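Section 3. Rules for Handling Small Items with the Ullix Gripper Pair

3.1 Scope
These rules apply to every operator working at a Reltlow tabletop station. They do not replace the general safety rules in Section 2.

3.2 Before the session
1. Confirm that both grippers open and close fully with no item between the pads.
2. Wipe the pads with a dry cloth. Do not use solvent.
3. Place the box within reach of both grippers. Cables and small electronics may share a box with other items if they are unplugged.
4. Move drinks and open liquids off the table.

Note: A tablecloth is permitted. Pull it flat under the box before starting.

3.3 During the session
1. Grip each item across its narrowest side.
2. Lift straight up until the item clears the wall of the box, then move sideways.
3. Keep the second gripper still while the first is inside the box.
4. Close slowly on shells, glossy housings and lenses. Stop at first contact and then tighten.

CAUTION: Keep fingers behind the gripper body at all times. Do not steady an item by hand while the jaws are moving.

CAUTION: Never lift a cable by its connector.

3.4 Dropped items
Leave a dropped item where it lands until both grippers are at rest. Record the drop under code 103 in the Vida log. After 80 drops on one pair of pads, replace both pads.

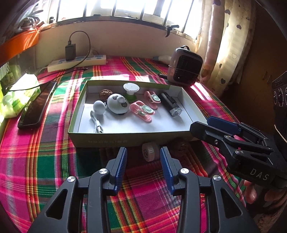
Halyna Romaniuk: Please make 3.4 clearer for items that fall back into the box. Our shift has been logging those as drops, and the night shift has not.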